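How many demonstrations per case model before the policy transfers? (PC disassembly)

Asked by Sverre Haugen
Tags: manipulation, imitation learning, evaluation

We are training a policy that moves a gripper to the CPU socket lever in used desktop computers. The cases are open and the coolers are already off. Input is the wrist camera plus joint positions, no depth. We have 531 demonstrations so far, nearly all on one case model from a batch we got from Skatov.

On that model the policy reaches the lever in most trials, including when the case is turned on the bench. On a second model it goes to the right part of the board and then stops short, or closes on the edge of the socket frame.

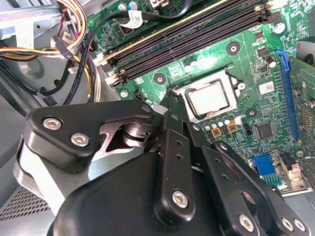

The lever is black and close to the socket, and the fingers cover a lot of the view by the time they get near it. I lowered the approach speed and it made no difference. I also tried cropping the input to the middle of the view. That made the first model worse.

My question is about data. Should I collect another few hundred demonstrations on the second model, or spread the same effort over many models with a small number on each? Bench time is limited until July, so I can't do both. Also, how do people report this kind of result? At the moment I have one success rate for everything, and I don't think it says much.

2 answers

Answer 1 (accepted)
Ngozi Etim

Spread them out. We had the same choice on the Gresteck project, on the same kind of task (levers and latches inside desktop cases), and we ran it both ways.

Set A was 800 demonstrations on two case models. Set B was 350 demonstrations over fourteen models, 25 on each. Same network, same number of training steps, same two operators. We tested on five models that were in neither set, 20 trials per model. A reached the lever in 31 of 100 trials and B in 58 of 100. On the two models in set A, A was still better than B, so if you only ever see one kind of computer your present approach is fine.

Most of what changes between models is outside the part you care about. The socket itself looks much the same from one board to the next. The rails, the drive brackets, the power supply and the cable runs do not, and a policy trained on one case will use them as landmarks whether you want it to or not. You can check this cheaply. Tape a sheet of gray card over the chassis wall on your first model and run it again. Ours lost a third of its successes.

Things I would do in your position, in this order:

1. Do the card test before you collect anything. If the result doesn't change, your problem is somewhere else and more cases may not help.

2. Vary the starting pose more than feels necessary. Begin some demonstrations high over the case, with the rails and the power supply in view, and some already near the socket. Turn the case between demonstrations. We turned ours every fifth one and later wished it had been every one.
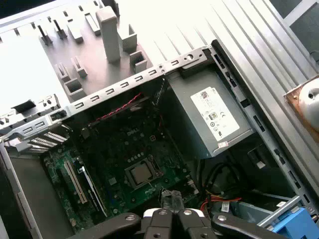 3. Leave the wiring as you find it. We tidied cables for the first week and had to throw that week out. If a cable blocks the lever completely, record that as a separate task.

4. Hold out whole models for testing. Holding out random trials from models you trained on gives a number that looks good and tells you nothing about the next case.

5. Log where each trial failed. We used four codes: wrong region, stopped short, wrong part gripped, slipped. "Stopped short" was the one that dropped most with set B, from 34 trials to 12. It sounds like your main failure too.

For reporting, give one row per held-out model with successes out of trials, then the total. Five rows is not a long table. Say who the operators were for each set (initials will do), as operator differences were larger than we expected. One of ours came in at a much lower angle than the other and the policy copied both.

I can't say where the lower limit is. We tried ten per model on a few models and it was clearly worse, but we changed the camera exposure the same day, so I don't count it.

Answer 2
Chidubem Onuoha

Just get more data. We went to 2000 and the problem went away. I don't have the split by model, it was mostly whatever came in from Odukoya that week. Check your gripper calibration too, ours was off by 3 mm for a month.

Comments

Sverre Haugen: Did the card test. 17 of 20 without the card, 9 of 20 with it. Going with many models.

Nosipho Mabuza: For answer 2, "whatever came in that week" probably means you had a lot of different models, so it may be the same advice as answer 1.

Salamatu Okafor: Were the 20 trials per model done in one sitting? We see a drop between morning and afternoon from the window light alone.

Ngozi Etim: Two sittings of ten, blinds down.

Contact the moderators | Copyright Bastton Community Help | Back to top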